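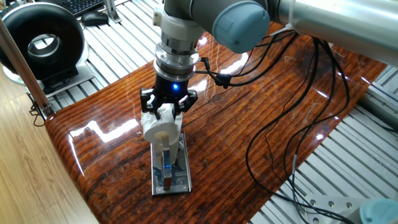 Section 4: Setting Up the Plirness Tracker for Your First Balloon Launch

By now you should have the tracker out of its box, charged, and updated with the Grandale software from Section 3. If you skipped the update, go back and do it. I'll wait! The version that ships on the tracker can't handle the high altitude setting, and that setting is what most of this section is about.

I wrote this guide after flying my own Plirness for a couple of seasons, mostly out of a hay field near Lanance, and I've tried to put things in the order I do them myself. You may find a different order suits you. Steps 1 to 7 are bench work and you can do them the night before. Everything after that happens outside, usually with cold fingers.

What you need for this section

The tracker and its antenna wire
Lithium AA batteries, fresh (two, plus a spare pair)
Your laptop with Grandale installed
The short data cable, the one with the yellow sleeve
The Wragg foam box, with both halves and the lid strap
Payload line, parachute, and balloon
Packing tape and a marker

4.1 Bench setup

1. Plug the tracker into the laptop with the short cable and open Grandale. Give it a moment. The tracker's name shows up in the left column when it's ready.

2. Click Flight Profile and pick High Altitude. The default is Ground, and in Ground mode the GPS quits reporting once you get up high. I lost track of an entire flight this way (the box came down in a soybean field and a very nice farmer called me in November, long after I'd given up on it).

3. Type in your call sign. Grandale won't let you save without one. If you don't have your amateur license yet, stop here and come back when you do, because the radio can't legally go on the air until then.

4. Set the report interval. I use 60 seconds on the way up and 20 seconds below 3000 meters, where the box is falling and every report helps you find it. Both numbers are on the same screen, under Ascent and Descent.

5. Set the landing beeper to On and leave the delay at 9 minutes. It starts counting when the tracker stops moving.

6. Click Save to Tracker, then wait for the word Stored. Unplug only after you see it.

Note: Grandale shows altitude in meters no matter what you pick under Units. The Units menu only changes the map. I've asked about it and I gather it's on somebody's list.

7. Put in the lithium batteries and turn the tracker on with no cable attached. Set it on a windowsill, or better, outside on the porch. You want a slow green blink, which means it has a position. The first fix can take a good long while after an update, so go make coffee.

CAUTION: Do not fly with alkaline batteries. They fade badly in the cold, and it's very cold up there. A battery that reads full on the bench can be dead before the balloon is halfway up.

4.2 Packing the box

8. Lay the tracker in the bottom half of the Wragg box with the GPS side facing the lid. The foam has a cutout for it, and the tracker should press in snugly. If it rattles, tuck in a strip of scrap foam along the long side.

9. Feed the antenna wire through the small hole in the bottom and let it hang straight down. Don't coil the extra inside the box — I did that once and my signal was terrible all day.

10. Put a square of tape over the hole, around the wire, so the wire can't pull back through.

11. Write your phone number on the outside of the box with the marker, on two sides, nice and big. Add the words HARMLESS WEATHER BALLOON PROJECT. People do worry when a foam box lands in the yard.

12. Close the lid, run the strap around, and weigh the whole thing. My box comes to a little over 400 grams with the tracker and one small camera. Write your weight down, you'll need it for the gas chart in Section 5.

Note: If you're adding a camera, point it out through the side window and turn it on before you close the lid. I know that sounds obvious. I have some lovely memories of flights I have no video of.

4.3 At the field

13. Turn the tracker on first thing, before you unpack anything else, and set the box on the roof of the car. It can be finding its satellites while you get the rest ready.

14. Open the Grandale map and check that reports are coming in. Wait for three in a row. If the dot on the map is where you're standing, great! If it's a county away, turn the tracker off and on again and wait for another three.

15. Tie the box to the bottom of the parachute, and the top of the parachute to the balloon line. Use the knot shown on the card in the Wragg box, and tug each one hard.

16. Check the wind forecast one last time and run the landing prediction again. If the predicted spot has moved over a lake, a town, or an airport since last night, pack up and go get breakfast.

CAUTION: Rules about free balloons differ from place to place, and so do the weight limits and who you have to notify. Check the current ones for your area and make your calls before launch day.

17. Let it go gently, balloon first, letting the line run up through gloved hands until it lifts the box away from you. No throwing.

4.4 If something isn't right

Fast green blink: the tracker is still looking for a position. Move away from buildings and give it more time.

Red blink: low battery. Swap in the spare pair, even if the first pair is new.

No light at all: check that both batteries face the right way. The little drawing inside the door is hard to read, so I marked mine with a dab of nail polish.

Reports stop partway up: keep driving toward the predicted landing spot. Gaps happen, especially in hills, and mine has often come back on the way down.

The map shows 1985 as the year: the clock hasn't been set by the satellites yet. It fixes itself with the first good position and you don't need to change anything.

Section 5 covers filling the balloon. Keep your box weight handy.

Last revised 2021-01-20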